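Our Semester With the Campus Reading Room

Project report, Intro to Community Research
Written up by Erasto Temba (project partner: Siamak Amini)

Why we picked this

I should say up front that I'm not a big library person. Siamak is. When our professor asked for project ideas, he already had a whole page of notes on why students on our campus borrow so few novels, and I had nothing, so we went with his! The question we settled on was pretty simple: what do people pick up when they have to read something for fun, and what makes them quit before the end?

We worked out of the Jullari reading room, on the ground floor of the Ndung'u building. It's open until late, it smells a bit like toast (there's a snack counter next door), and it has a loan record going back far enough to be useful. The record had 1328 loans in it for the period we looked at. All of it was on paper cards, so most of July went into typing them up.

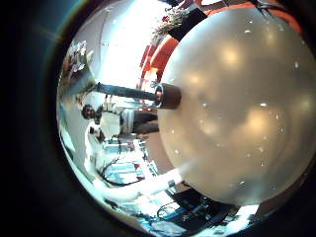
How we did it

First came the cards. We typed the title, the type of book, the date out and the date back, and left off all the names. Siamak set up the spreadsheet and I did most of the typing, which I'm still a little bitter about. I got faster once I stopped reading the notes people had written on the backs. Someone had written "too many cousins" on the card for a family saga and I lost ten minutes to that.

Then we did interviews. We asked 18 students to sit down with us and talk about the last book they gave up on. I thought they'd be shy about it, but people LOVE talking about books they hated. One interview ran so long that we had to move out to the hallway and finish on the stairs.

We also kept reading diaries ourselves. Mine covers a long fantasy novel called Dralska, which I finished, and a very short detective story called Istent, which I didn't. Make of that what you will.

What we found

The biggest surprise for me was that length didn't matter much. Long books came back late, sure, but in the interviews hardly anyone said they quit because of the page count. They quit because they'd put the book down for a week and couldn't remember who anybody was. Exams did that to a lot of them, and so did moving rooms.
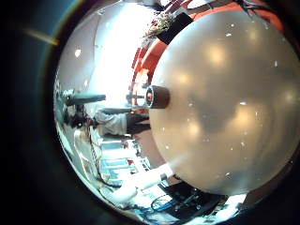

The other thing that came up over and over was where the book came from. If a friend had handed it to them, they kept going through the slow parts, partly out of guilt. Books picked off the shelf for the cover got dropped early. Siamak thinks this is the main result and wants to build on it next year. I think our group was too small to say that, and we argued it out for nearly 4 hours before agreeing to put both views in here.

Mysteries were borrowed the most, then fantasy. Poetry hardly moved at all, except for one thin collection that five different people took out, one after another. We never found out why. I'd guess it was assigned in a class.

What I'd change

We should have interviewed people who finish everything, too. We only asked about quitting, so of course we heard about quitting. I'd also write the interview questions earlier and try them out on a roommate first, and I'd split the typing evenly.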